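Session 4 handout: the visit to Liem
Issued Aug 2, 2024

Read this before the seminar and bring your own notes from the visit. Groups stay as they were in July.

Background
Liem works on robot arms for light handling jobs. The arm is fitted with a two-fingered gripper. Hagos Jemal ran the demonstration and Maricica Sima answered questions on the software, which the company calls Goser. The test area is in room 508.

What we were told
The task was to pick up small items on a desk and put them down again in another place. An operator guides the arm through the movement, and each run is recorded along with the camera pictures. A full set for one task is 22 runs. If a run goes wrong it is kept and labelled as a failure, and the operator starts the next one.

Jemal said most of the trouble comes at the moment of closing the fingers. Thin items such as pens are harder than blocks because they roll or tip. Open containers are awkward too, as a finger can catch the rim on the way in.

Terms you should know
Gripper: the tool at the end of the arm that holds the object.
Approach: the last part of the movement before contact.
Run: one attempt at the task, from start position to release.
Reset: putting the items back by hand between runs.

The desk and the gripper
Pen holders are used at Liem because they are cheap and easy to replace. The ones there are black mesh, with a square rim wider than the base, so the space for the fingers changes with height.
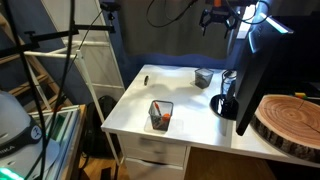

Sima added that light from a window can change during a set, and that shadows on a white surface may be mistaken for edges. Her team notes the time of each run for this reason. Tymofii Derkach asked whether blinds would solve it. Her answer was that customers will not always have blinds.

For the seminar
Write one page on where you would place a second camera and what it should see.
List 2 faults that could occur during the approach.
Hand both in to Uwe Böttcher at the start of the session.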